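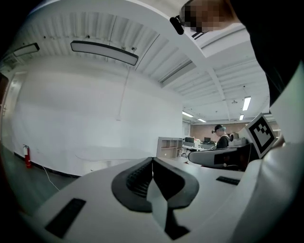 Film Studies, unit 3 — the director's second feature
Notes for seminar, N. Nedelcu, 2022-07-07

Watch before the session: Cleltuson. Whole thing please, credits too. Library has the disc, two copies, one scratched near the end.

Why second features? First film gets made on favours. Friends, borrowed flat, someone's uncle's van. Second film has a producer, a schedule, people waiting on wages. Look at what changes on screen and what stays put.

Background (quick)
Cleltuson was shot by Theodorakopoulos after the small success of Stimby. Same lead actress, same editor, new cinematographer. Budget went up, shooting days went down. Script rewritten during the shoot, mostly the ferry section, so expect the joins to show there.

Opening
— starts on sound. Kitchen radio, voices next door, black screen longer than is comfortable
— title comes late, after the argument
— compare Stimby, which gives you the title straight off over the harbour

Dialogue
People talk over each other. In Stimby it was improvised and you can tell, the pauses are real. In Cleltuson the overlaps are written in. Does it matter? Last year's group split on this, be ready to argue it with a particular line and not just a feeling.

Teenagers
Both films get filed under coming-of-age. I'd be careful with that. The daughter in Cleltuson doesn't learn very much, her father does. Whose story is it — check who has the last line in each of the 4 long dinner scenes.

Music
Hardly any score. One song, used twice, first in the car and then at the wedding. Second time the verse is missing. Tosska (composer) was hired late and most of the cues were dropped, so what you hear is what survived the edit. Don't write "minimalist" in your essay unless you can say what you mean by it.

Reading
Chapter 2 of the course pack. Skip the section on distribution, we do that later in July. The interview at the back is worth having, the translation is a bit stiff but thats how it was printed.

Essay
2,000 words, footnotes not included. Pick one:
— The dinner scenes in Cleltuson as a way of telling time
— Reusing an actress: what does the audience carry over from Stimby?
— Is the ferry section a mistake?

Plot summary gets no marks. I have seen the film. Give timings for any scene you discus, and say which version, the festival cut is shorter and loses the aunt completely.

Next session: bring one shot you think doesn't work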